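Home Builds > Mobile and Arms > Two-arm laundry build at Burnside, is anyone convinced?

stakia_steve
Joined: February 2019
Posts: 5

Wumpini Frimpong showed the two-arm build at the Burnside shop night and the talk was all about folding. I came away thinking we are a long way from folding. Picking one shirt off a couch and getting it into a basket would already be news to me. Has anyone here seen it do that start to finish, without a hand on the controls?

prukar
Posts: 1,369

Define "without a hand on the controls." If you mean fully on its own, no, and Wumpini never said so. If you mean a person driving both arms, then yes, I watched it twice.

stakia_steve

Then it's a puppet. A nice puppet, but I can buy a grabber stick at the hardware store for a lot less than 800 dollars.

henare_k
Posts: 1,711

800 was the parts for one arm, by the way, and that was before the second set of fingers. I'm with Steve on the money and against him on the puppet thing. You have to drive it by hand first to find out if the fingers can even hold cloth. Mine couldn't. I lost most of February to a gripper that pinched fine on a wood block and let go of every T-shirt I own.

prukar

Were yours the flat pads?

henare_k

Flat pads with rubber glued on. The rubber peeled.

Ah-rin Ha

I'm helping Wumpini with the arms, so take this as coming from inside the project. Folding is on the wish list and it shouldn't have been the headline. What we work on is pickup from soft furniture. Current setup: 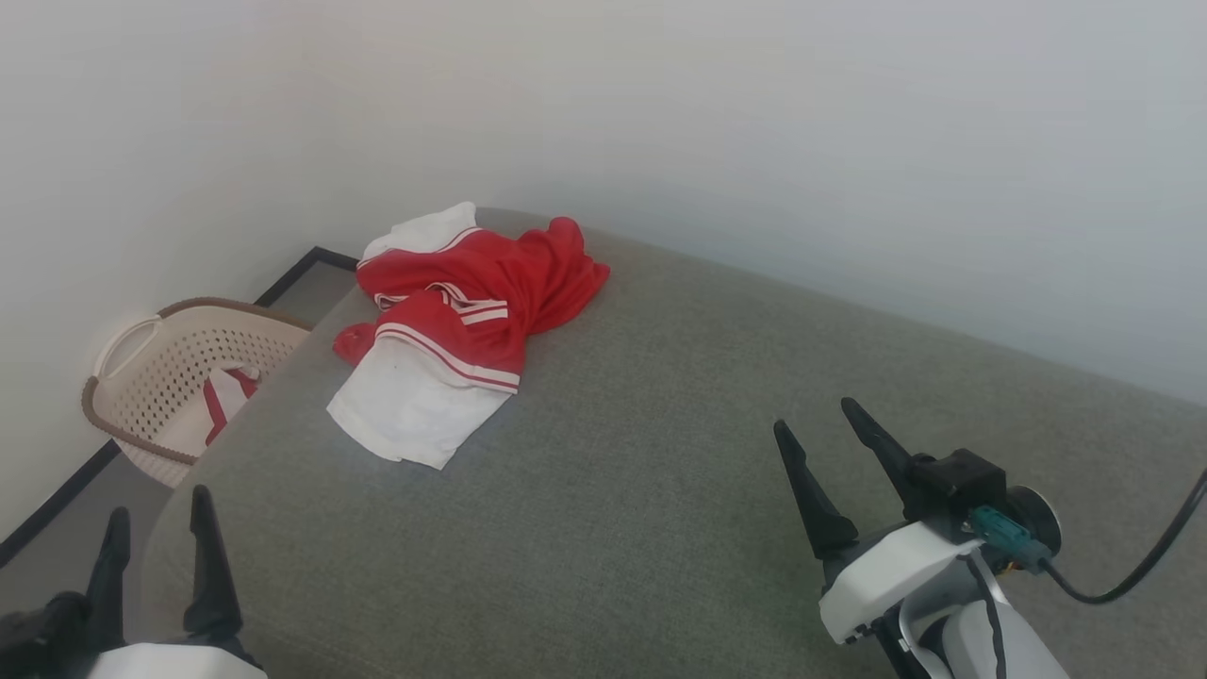
Both grippers open over the couch, jersey-type shirt in a heap, basket in the corner.

The fingers are the tapered ones, no flat pads. My own gripe is the cushion. It gives when you press on it, so the height you set for a table is useless.

stakia_steve

Thanks for posting it. I still have doubts. Red shirt on a gray couch is about as easy as it gets for a camera. Try a gray sock.

Ah-rin Ha

Fair. We haven't tried gray on gray and I wouldn't bet on it.

henare_k

Pointed tips worry me more than the color does. How do you keep them from snagging the weave on the couch?

Ah-rin Ha

Slow approach and a current limit on the close. It has snagged. I'd like to round the tips off, Wumpini wants to keep them as they are because they get under a fold better. We've been going back and forth on it all week.

prukar

Round them. You can always print another set.

stakia_steve

I'll come to the next shop night and bring the sock.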